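Stirnham open day, the spoon sorting table. Who else went?

Forum: Shows and Visits
27 posts in this thread

marble_run_meg
Well, I finally made it out to the Stirnham open day on Saturday after two years of saying I would, and I have to tell somebody about it, so lucky you! I got there early, had a very decent cinnamon roll, and then spent far too long at the two-armed table where they sort spoons by color. Silver in one bin, gold in another, and the rainbow ones in a third. My sister wandered off to see the Triltau conveyor (loud, very crowded) and had to come back and collect me. Ye-seo Son was running the table and was so patient with everybody's questions, mine included, and I had plenty.

oldgantry
I was there in the afternoon and I'll be the grump. Two arms for sorting spoons? My grandson does it faster when he empties the dishwasher. I watched for 20 minutes and I'd have liked to see something heavier on that table. The Veveto booth had a palletizer going and there was hardly a line for it.

marble_run_meg
Oh, I did like the palletizer too! But boxes are all nice flat sides, and a spoon is thin and shiny and lies any old way it likes. Ye-seo told our group that picking a spoon up off bare wood was the part that had given them the most grief, more than telling the colors apart.

tansy_b
Agree with Meg. I teach shop to middle schoolers and have tried getting a little hobby gripper to pick up a teaspoon. We got it maybe one time in five and the kids cheered like it was the Super Bowl. Did anyone ask what happens when both arms want the same spoon?

quillon78
Jhonatan Alvarado covered that in his talk, the one in the side room after lunch. Each spoon gets assigned to one arm before either one moves, and the other has to wait or pick something else. He said they'd logged 1120 picks getting ready for the open day and he showed a chart of the misses, which I appreciated. You don't often get the misses.

oldgantry
All right, I skipped the talk, that's on me. I still say the pace was slow for a public demo. People near me were drifting off to the coffee.

tansy_b
Slow is good for kids, though. Mine would want to guess which bin each one is going to. Is there a school visit option, does anybody know?

quillon78
There is, ask for Joo at the front office. December is the next month with openings, or it was when I signed up.

marble_run_meg
I may tag along if they'll have me, tansy! I've put my favorite picture from the table underneath, three spoons still to go. And oldgantry, come find me next year and I'll buy you one of those cinnamon rolls, and we can argue in front of the palletizer.
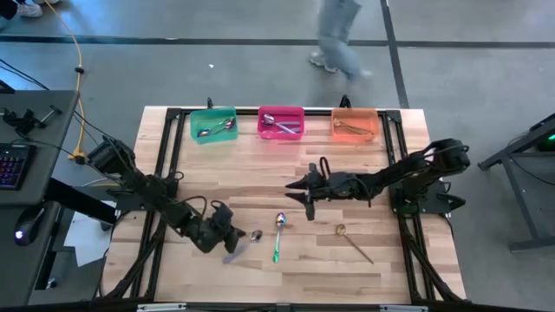 Both arms over the table, left one down by a silver spoon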